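# The Finger That Wouldn't Let Go

I have been writing about robots for long enough to have a drawer full of broken bits, and my favorite is a black rubber gripper finger from a little outfit called Skiladcombe.

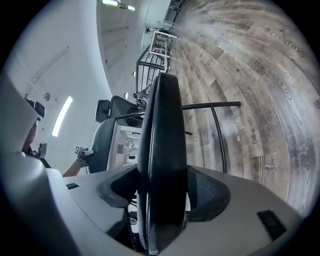
**So what went wrong with the Skiladcombe grippers last July?**

The fingers stuck shut after long sessions, and the software thought they were open. Sounds minor, right? Well, the arm at the other end believed the software, so it swung off to its next job with a coffee mug still clamped in its hand. The mug hit a cabinet. Then the arm went back for another one!

Fraser Dow, who runs the shop floor, had 204 grippers out with customers when the first call came in. He told me he figured it was a loose cable (everybody always figures it's a loose cable). He swapped the cable and the thing ran fine until lunch, then jammed again.

Ruaridh Dalgleish was the one who took a gripper home and sat opening and closing it through two movies and most of a ball game. Somewhere near cycle 800 the finger got lazy. It would start back, stop short and just sit there, and the readout on his laptop cheerfully said OPEN. The position sensor was on the motor side, you see, and the motor had moved. A small coupling between the motor and the finger had started to slip.

I asked to try it myself at the Dultby workshop, and I'll admit I put a pencil in there first. Good call - the pencil has dents in it now.

The fix is a pinned coupling plus a second sensor down by the finger itself. If the two sensors disagree by more than 3 millimeters, the arm stops where it is and beeps at you. It's an awful beep. I love it.

Skiladcombe called everything back, and 196 of the grippers have come home so far. Fraser is still chasing the other eight, one of which went to a customer who has moved twice. If you have one, the old version has a plain gray screw at the wrist and the new one has a blue screw. Gray screw, unplug it, keep your fingers out of it and send it to Dultby. They're paying the postage until spring.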